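Motion blur in wrist camera footage during teleoperated demos – slow down or fix the exposure?

Posted in Robot Learning > Teleoperation

felt_tipped
I am collecting demonstrations for a bowl stacking task with a leader-follower setup. Two arms, one parallel gripper each, a camera on each wrist and one fixed camera over the table. So far I have 195 episodes. The fixed view is sharp. The wrist view smears whenever the operator moves at normal speed, and this is typical:

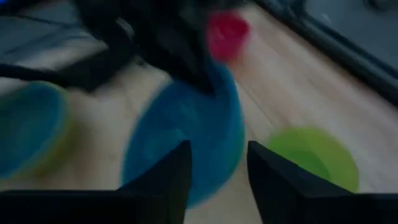
Can blurred episodes stay in the training set?

They can stay if the blur occurs in free travel and clears before the grasp. Episodes that are still blurred at contact should be recorded again. That was the advice from a colleague at Felteck, and I would like a second opinion before I discard work. Exposure is on auto. The policy will run from both views.

Emilian Surdu
Your colleague is mostly right, but check the exposure first. Auto exposure in a dim room picks a long shutter time, and no operator is slow enough to make up for that. Set it by hand, raise the gain, and accept some noise. Noise does less harm than a smeared rim.

Then look at the operator. New people swing the leader arm the way they would swing their own. We have them do 12 practice runs that are not saved, with a pause above each object before closing.

Compare against the fixed view as well. If it is sharp at the same moment, the arm speed is acceptable for the joints and the fault is only in the wrist camera.

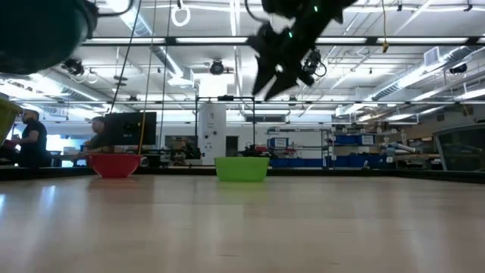 The other thing to log is the delay between leader and follower. Ours was 27 ms after we moved the Fotmont controller to its own network port. With a longer delay operators overshoot and correct, and the policy learns the correction too. Plot commanded against measured joint position for a few episodes and the lag is easy to read.

vemenby_lab
just record more. we had 1000 episodes and never looked at blur, worked ok

felt_tipped
Manual exposure fixed most of it. Checking the delay next.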